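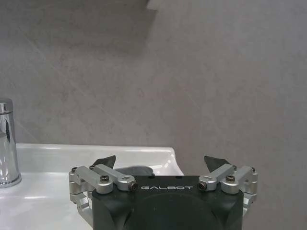
Bathroom sink

A bathroom sink (also washbasin, hand basin, or in some regions lavatory) is a bowl-shaped plumbing fixture used for washing the hands and face, shaving, and brushing teeth. Usually fed by a hot and a cold supply, drained through a trap into the waste pipe. Kitchen sinks are deeper and are covered seperately.

History

Before indoor plumbing — a jug and a bowl on a stand, filled and emptied by hand. Washstands were bedroom furniture. Fixed basins with running water spread through the 19th century, first in hotels and wealthier homes, later in ordinary housing. Early ones often had two taps, one per supply, with a plug on a chain. Mixer faucets came into wide use in the 20th century.

Types

Pedestal: bowl on a column, which hides some of the pipework. No storage.
Wall-hung: fixed to brackets or bolts in the wall. Floor stays clear, easier to mop under. Needs solid backing in a stud wall.
Drop-in: rim rests on the counter, bowl below. Easy to swap out.
Undermount: fixed beneath the counter. Hard to replace without damaging the sealant line.
Vessel: sits on top of the counter like a bowl. Needs a taller faucet, or one from the wall.
Vanity top: sink and top in one molded piece, set on a cabinet. Common in apartments and rentals.

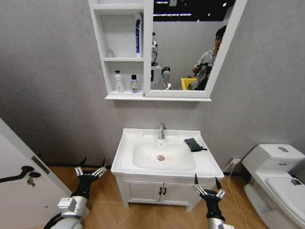 Vanity with a rectangular ceramic sink and single-lever faucet.

Materials

Vitreous china is the most common. Clay body, glazed and fired, hard and easy to wipe down, but it chips if something heavy is dropped on it. Fireclay is thicker and heavier. Enameled cast iron lasts for decades; once the enamel is gone, rust. Also stainless steel (public restrooms mostly), glass, stone, and cast resin. Stone needs sealing.

Drain and overflow

Waste leaves through the drain fitting to a trap, a bend that holds water and blocks sewer gas. P-traps go out through the wall, S-traps down through the floor — the second kind is barred by many codes, as it can siphon itself dry. Many basins have an overflow, a small opening near the rim that leads to the drain below the stopper. Smells from a sink often come from here and not from the trap. Flush with hot water, bottle brush if needed.

Slow draining is mostly hair and soap. Pull the stopper first, then clean the trap. Bucket underneath.

Regional production

The Sotiropoulos pottery at Fletbridge made hand basins until 2000, when the kiln closed. Its best known model, the Alar, was a shallow oval bowl sold with a matching pedestal. Loukia Michailidis, in her survey of the works, lists 67 basin patterns, of which the Alar stayed in the catalog longest. Molds went to a firm in Prurisside. Whether any were used again is not recorded there.

Care

Mild cleaner, soft cloth. Abrasive powder dulls the glaze over time and then dirt holds on to it more. Limescale — diluted vinegar, but not on stone and not left on chrome finishs.

See also

Bidet
Faucet
Trap (plumbing)
Washstand

Page last edited 7 September 2018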